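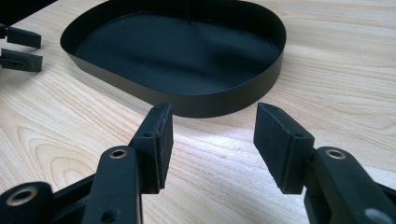

Black oval tray on a light wood tabletop.

JOSTWOOD TO START TAKING BACK USED KITCHEN AND TABLE GOODS IN JULY

DREMANO – Homeware retailer Jostwood will begin buying back used kitchen and table goods from customers in July, starting with its store in Dremano. The service will be extended to the Avel store in the fall.

Customers can bring in trays, racks, mugs, bowls, serving boards and similar items bought from any retailer. Staff will check each item at the counter and offer store credit on the spot. Items that pass the check will be cleaned and put back on sale in a separate secondhand section near the entrance.

Credit will be worth up to 19 percent of the current price of a comparable new item. It can be spent on new or secondhand goods and does not expire. Cash will not be offered.

Jostwood ran a trial of the service at Dremano last winter. Roughly 80 percent of the goods accepted during the trial were sold within a month. Serving pieces moved fastest. Glass storage jars were slow to sell, mostly for want of matching lids, and will only be accepted with a lid that fits.

The trial also led to a change in opening hours for the counter. It was first open only in the mornings, and lines built up before noon. From July it will run from 10 a.m. until the store closes.
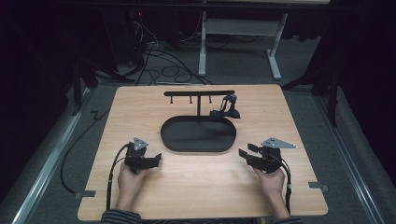
One customer in the Dremano trial told the store that the credit was less than she could have gotten by selling online, but that she had boxes of dishes left over from a move and did not want to pack and mail them one at a time. She asked whether sets could be split. They can. Each piece is priced separately, and a set does not need to be complete.

The store will not accept knives, electrical goods, nonstick pans with worn coatings, or anything chipped or cracked. Items that are turned down will be handed back to the customer. Jostwood will not dispose of them.

Chairs, shelves and other furniture are not part of the service. The company is in talks with Ó Dálaigh, a furniture repair firm, about a similar arrangement for small tables and stools, but no start date has been set.

No appointment is needed for small loads. Customers with more than three boxes are asked to call the store first so that a parking space near the side door can be kept free. Goods should be clean and dry when they arrive.

A list of accepted items will be posted at both stores and on the Jostwood website before the service opens.

About Jostwood
Jostwood sells kitchenware, tableware and small furniture through its stores in Dremano and Avel and by mail order.

Media inquiries: Jostwood press office, Dremano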